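Workshop notebook, natural dye bench
10 July 2022

Madder day! I have been looking forward to this one since the roots arrived from Ratlow, and they did not disappoint. The powder is finer than last October's lot and smells faintly of hay.

Setup: 8 wool skeins, all scoured and mordanted with alum last night. 300 g of root in the big Barta pot, soaked first, then brought up very slowly. I kept it under a simmer the whole time (last year I got impatient, let it boil, and ended up with brown). Held for an hour, heat off, skeins left in to cool with the bath.

First skein out is a proper brick red — deep, even, no streaks at the tie points. I may have danced a bit.
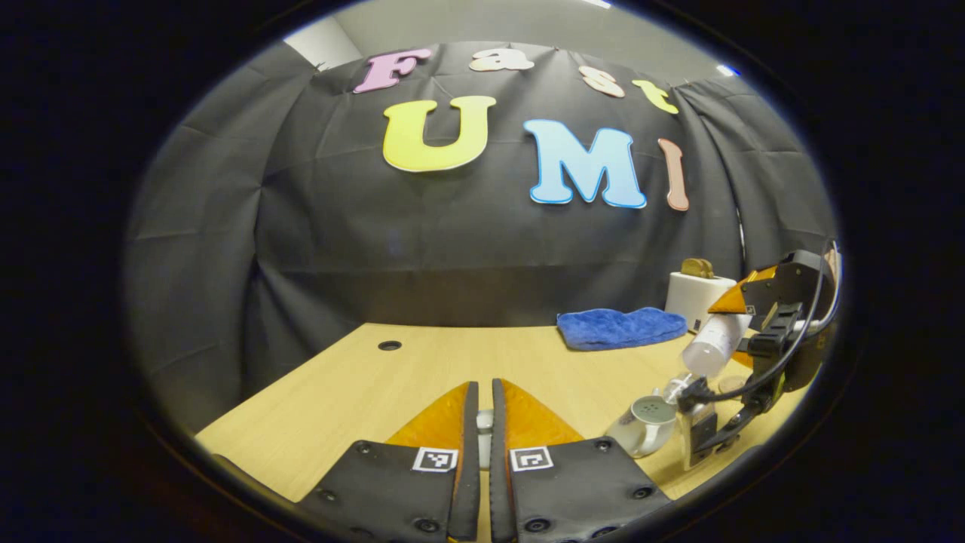
The Surkik bench had a comment on all this, namely that the red owes more to our hard tap water than to the new root, and that one skein done in rainwater would settle it. Fair point, and a fun test. I've put skein 7 aside for exactly that. If it comes out orange, I'll concede and write it up here in big letters.

Exhaust bath: still loads of color in it, so in went the silk scraps. Lovely soft coral after 13 minutes, then a warmer apricot with a second dip. I want a whole scarf in that shade.

Iron next. A tiny splash of the Clirero iron liquor in a separate bucket, one skein dipped and lifted straight out. It went from red to a dusty plum almost at once, wonderful stuff to watch. Go easy with it, though — too much makes the wool harsh.

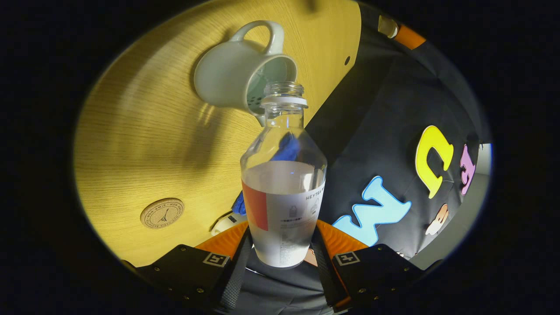
White mug tipped over the mouth of an uncapped bottle, label reading HEYTEA.

To do: rinse the reds again, order more alum, start the rainwater skein. Also try chalk in the next bath and see how far the red will go.

Dye bench notebook | Contact the workshop | © 2022 | Back to top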